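Reading time: 4 min
Filed under: List archive / Grippers and end effectors

From: Benedetta Zanetti
To: the bench-arms list
Subject: Re: Comparing grippers on a two-arm setup, where do I start?
June 20, 2026

Hello everybody, and thank you Ottavio for getting this going again! I meant to answer with two lines and it grew, so please get yourselves a coffee.

Ottavio Ruggiero wrote:
> We have a pair of small arms in Omley and a drawer full of grippers
> that people swear by. I would like to compare them properly before
> September, when the students come back and everything gets taken
> apart. Do you test one gripper at a time with the other arm parked,
> or both together? And does anyone trust a wrist camera after a
> gripper swap, or do you redo the calibration every time?

We have been going through much the same thing at Sala this spring, with two arms at the near edge of a wooden table, black grippers and white links, and more cable than I would like.
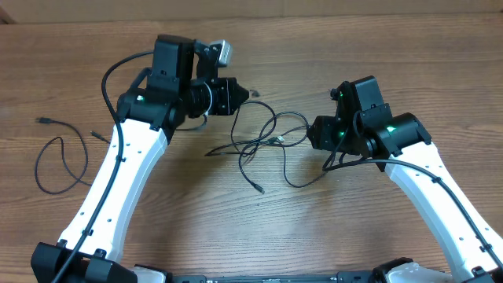
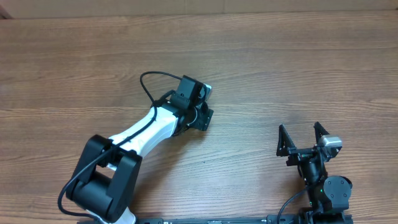
Both were taken in one session on the same table.

Tiburcio Alvarado wrote to me off list, and gave me leave to pass it on, that he would never compare two grippers on two different arms at all. His left arm in Detville had more play in the wrist than his right, and he spent weeks blaming a perfectly good set of fingers for it. He now runs every gripper on the same arm, and then moves the whole lot to the other arm and runs them over again.

I think he is right, and I say so with some pain, having done it the other way first. Our early numbers had the narrow fingers far ahead of the wide plate ones, and when we swapped sides the gap shrank to almost nothing. So, Ottavio, my answer to your first question is one gripper at a time, same arm, other arm parked well clear. Do the two-arm handovers later as a separate test, when you know what each gripper does on its own.

For the record, our run was 1402 grasps in all, and 1134 of them held through the lift and the short move to the side. We did 200 per gripper at the start and then kept going with the two we liked. The objects were the boring ones: a wooden block, a marker, a roll of tape, a folded cloth. The cloth is where they really separate! The block tells you next to nothing, any pair of jaws can pick up a block, but I would keep it in as a check that nothing has come loose since yesterday.

On the wrist camera: redo the calibration every time. I know, I know. Serena Cattaneo timed it for us and it takes 17 minutes if the board is already out on the table, and I have lost whole afternoons by skipping it. Even a small knock while you are getting at the screws is enough to tilt the bracket, and then your grasps all land a little to one side and you start writing unkind things about the gripper.

Cables deserve a word as well. Leave a proper loop of slack at the wrist, then turn the wrist by hand through its full range with the power off before you run anything. We had a camera drop out halfway through a batch – the plug had been working its way loose for days – and that batch had to go in the bin. I now write the cable routing into the notes next to the gripper name, with a little drawing, and I have been teased for the drawings.

The controller side I can say less about. We tried the Latunix controller for a couple of weeks and I liked how it lets you cap the closing force per gripper, but the settings did not survive a restart on ours, and I never found out if that was the unit or me. If anyone has got it to remember them, please write in, I would be very grateful.

Ottavio, I am happy to send you our log sheet. It is a plain spreadsheet and a bit ugly, and one column is still in Italian.

Warmly,
Benedetta

3 comments

Evaristo Fiore
Mine forgot the force caps too until I saved them under a named profile. The default profile gets wiped at every boot.

Ottavio Ruggiero
Yes please to the log sheet, Italian column and all. Did you wipe the finger pads between batches? Ours pick up dust from the cloth and I can't tell how much it matters.

Serena Cattaneo
Every 50 grasps, with a dry cloth. And the 17 minutes was me on a good day.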